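Avico Hand Unit: Maintenance Notes

This file records how the hand-held gripper units at the Dilodton site are set up and looked after. It accompanies the recordings in the Cavuveo collection and should be read before any unit is opened.

Each unit is inspected after 88 recordings. The finger pads are checked for lifting at the edges, and both fingers must open and close without sticking. Pads are replaced as a pair. Linkage joints are wiped with a dry cloth; oil is not to be used near the foam. 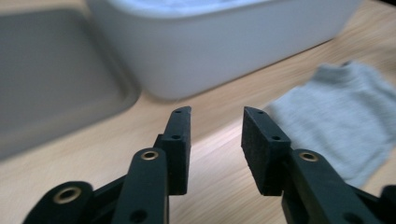 Fingertips are held by 2 screws each, tightened by hand only. After refitting, the opening is measured again and the value entered in the unit log under the initials of the person responsible. Recordings made between a failed check and the next repair are marked "hold" and left out of the release.

Unit 166 received new linkages in September. Its earlier recordings remain valid and keep their original calibration file.

Maintenance lead: Evangelia Vasilakis. Log and spare parts: Lefteris Athanasiadis.

© Cavuveo | Contact: Sofia Margaritis, Dilodton site office | Back to top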